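Bench notebook, September, Friday, after lunch

Put the second coat of oil on the long table on Tuesday night. Jozef says it looks the same as it did with one coat. Jozef also says this about haircuts.

Wiped it down with a damp rag this morning, then a dry one. The planks in the butcher block have gone their separate ways colourwise, some tan, some honey. I like it. Jeanine calls it "the floor of a nice gym." Sanded to 1000 before oiling, would stop a lot earlier next time. My shoulders have put this in writing.

Card and box sorting back on for the afternoon. Everything from the Povside carton goes across the table one piece at a time and then into the drawer.
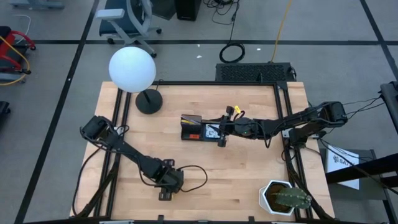

Butcher block, centre of the table. Small black box with the red-orange label, white card beside it.

Frans wants the cards kept with their boxes. Ragnvald wants them filed separately by colour, a system only Ragnvald can use. Went with Frans. Left a note for Ragnvald in very small writing.

Stationery situation: the black mesh organizer stays on the table, as does the lamp with the white dome shade. I moved the lamp to the windowsill in August and got 2 emails about it.
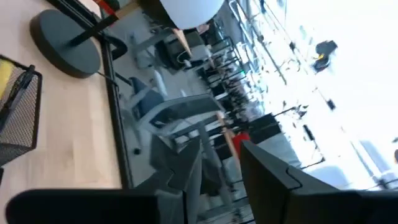
Mervin has offered a clamp lamp from home to free up the space, and I said yes before asking what it looks like. To do: felt pads for the lamp base, find the lid of the oil tin, finish the carton by 5. Ring Bruser re: drawer runners, they sent the left one twice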